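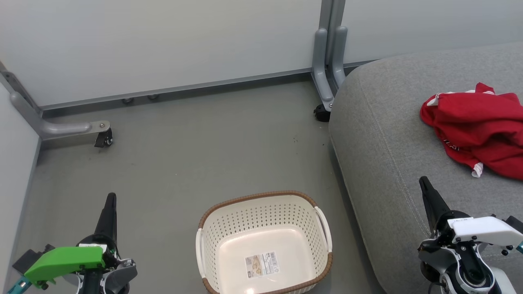

Re: [lab-purchasing] Second cell for the laundry work, what to ask for

From: Fouzia Gondal
To: lab-purchasing list
Sun 6 March

Adeel, thanks for putting the list together. I have gone through it line by line with Wagner and we agree on most of it. My answers are under your points.

> On Friday Adeel Chaudhry wrote:
>
> Before I send the request up, I want everybody to look at the numbers for the second cell. The idea is a copy of the first one: two arms, a sofa, a basket, movable wall panels on three sides. I would like to order from Dastimlow again because we already have their spares.
>
> 1. Wall panels. Same white panels, same gray posts. The vendor is Womwood. Do we want casters or fixed feet?

Casters on the posts. We will have to get the sofa in and out, and last time we did it with fixed feet at the door end and it took four people. Keep the plain leveling feet under the long back panel, where there is no reason to move anything. Please ask Womwood for locking casters and have them write "locking" on the quote. The first quote didn't say either way.

> 2. Sofa. I budgeted $299 for one gray two-seater. Could be less if we go used.

Buy it new, and get the gray again. Karthikeyan has a lot of episodes with clothes lying on that cushion, and if the color or the shape of the edge changes we will be arguing about it for a month. The rounded front edge matters more than the seat depth. A shirt that hangs over a round edge is a different pick from one that hangs over a square one, and we want both cells to be doing the same pick for now. A second sofa type can go in next year's budget.

> 3. Baskets. One plastic basket, the kind with the holes in the sides and the brown rim.

Order more than one. I would put down 50 dollars for baskets and spend all of it. They are cheap, and if the store drops that model we will have nothing to match. One more thing for whoever unpacks them: the first basket still has the product label on the inside bottom. Decide now whether labels stay on or come off and do it the same way in both cells. My vote is to leave them on, so that old and new data agree. Wagner would rather peel them all. Karthikeyan, please settle it.

> 4. Gripper fingers. I have no line for these. Do we need one?

Yes. This is the only item I think is really missing. The black tapered fingers are what we replace most, and we have been paying for them out of the small parts account, which was never meant for it. I would like a line for 2 full sets per cell, plus screws. Tsung-han Kuo has the part numbers and the last invoice, which came to $161 with shipping. I don't know if that price still holds, so please get it in writing.

While we are on the wrists: the housings on the first cell don't match, green on the left and white on the right. I don't care about the color, but I would like the new pair to be labeled left and right before they go on. If Dastimlow charges extra for that, we can do it with a paint pen.

> 5. Clothes. I assume people will keep bringing in old ones.

Please put in a small amount for this too. Donated clothes are fine for variety, but we can't buy the same item again when it wears out. Mertens sells plain T-shirts by the case. Ask for several colors, and include red. Red on the gray cushion is the easiest thing we have for checking a new setup, and I would like the second cell to start with that before anyone tries gray socks.

> 6. Floor. Nothing planned.

Agreed, leave it. The floor in there is the same matte gray all the way through and it picks up a few specks and scuffs. What I would pay for is a look at the lighting. We get a bright reflection on the bottom of the basket, and a diffuser costs very little. Sistura quoted us one for the other room. Wagner can find the email.

> 7. Timing. If I send this by the end of March, can installation wait until the arms are here?

Panels and sofa first, arms second. We need to measure with the sofa in place before the arm bases are bolted down. On the first cell the right arm ended up over the sofa, and anything lying well back on the cushion has to be checked for reach. I would rather find that out with a tape measure. So please ask for two deliveries, even if it costs us a second shipping charge.

That is all from me. Send the next version to the whole list, with the finger line added and the vendor names filled in, and I will sign it.

Fouzia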